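Setting up a table-top cell for Varkik in the simulator, start to finish

I promised Viera Ševčík I'd write this up after she spent an afternoon trying to get her copy of the cell to behave like mine. Varkik is our two-armed upper-body robot, Hudec is the simulator we run it in, and the whole lot lives in a project folder called Wunis (don't ask, the name came with the repository). You'll want Hudec installed and opening happily before you begin.

Start with the room, and keep it dull. Four walls if you must, though I only bother with the back and the two sides, all in the same mid grey. Give the floor whatever texture you like. Mine is pale grey planks, and I picked it purely because I was sick of staring at a checkerboard. Turn off collisions on the walls, the arms never get that far and you'll save a little time on every step.

Next comes the table. Put it in as a fixed body, please! I left mine free the first time and spent ages wondering why my place positions crept sideways during long runs. The table was being shoved along by the arms, a hair at a time. Fix it to the floor, set the friction on the top, then drop a test cube on it and leave it for 2000 steps. If the cube's position changes after it has settled, your contact settings are too soft.

Now bring in the robot, behind the far edge and facing the table. Check the base height before anything else. Import it at zero and you may well find the torso halfway into the tabletop, and the solver will respond by flinging the arms about like washing on a line. Nudge the base back until the torso clears the edge through its full range, and save that as the mount position.

Then the home pose. I like both grippers high and well apart, so that nothing gets clipped when the objects are reset underneath. It costs a bit of travel at the start of each run, but I've had far fewer mystery collisions. Type the joint values in by hand, press Save Pose, and then load it again to make sure it really saved (Hudec drops the wrist values if you haven't pressed Enter in the last box, and it doesn't say a word about it).
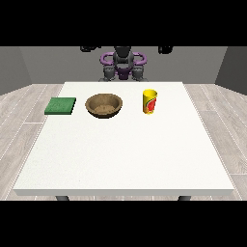

Objects go in last. My usual starter set is a sponge, a bowl and a cup, one row of them along the robot's side of the table with decent gaps between. They make a good mix for testing because each one goes wrong in its own way. The sponge is flat, so your fingers have to come down very close to the table. The bowl wants gripping by the rim, and the cup will topple if you so much as breathe on it. Spawn each one a touch above the surface and let it drop. If you set it exactly at table height, rounding can leave it slightly sunk in, and it pops up like toast when you press Play.

Check the collision shape on the bowl while you're there. The importer likes to wrap everything in a convex hull, so you get a bowl that looks hollow and is solid as far as the fingers are concerned. Split it into pieces instead. I use 16, and going higher only slowed things down for me.

For a first run, move one arm only. Send it from home to a point above the sponge, stop, and go back. Do that 6 times and compare the final joint values with the saved pose. If they drift, go to the controller gains and raise the damping a little before you touch the stiffness. Once one arm is steady, do the same with the other, and only then let them both go together.

As for looking after it, I rerun the cube test and the home pose check every time Hudec gets an update. The June one reset my contact settings to the defaults without asking, and I only spotted it when the cup started sliding off towards the edge. Keep a copy of your settings file outside the Wunis folder too, because the updater overwrites the one inside. Mine sits on the desktop, named "cell settings GOOD", and Viera now has a copy of that as well.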